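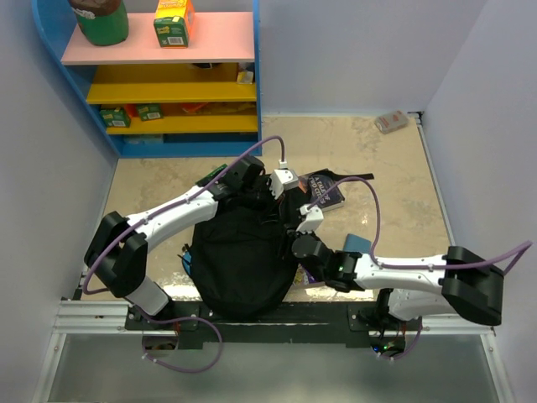

Chapter 2: Who Gets on the Air?

When I started out, I figured radio stations just played whatever people liked. Silly me! A playlist is a pile of small deals, favors and habits, and this chapter digs into how a song gets onto one (or doesn't).

We'll follow Sulero, a four-piece band on the Garnard label, as their single goes out to 225 stations in March. I picked them because the label kept good notes, and also, okay, I love the song.

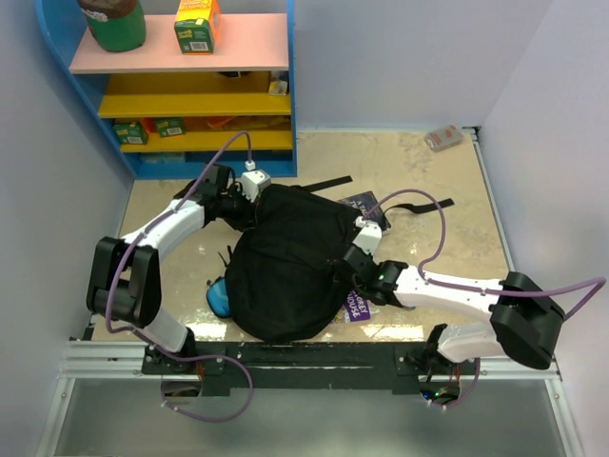
By the author of the Hinds Music Business Reader

Keep one word in mind as you read: gatekeeper. I use it for anyone who can say yes or no to a song before listeners hear it – program directors, show bookers, even the intern opening the mail.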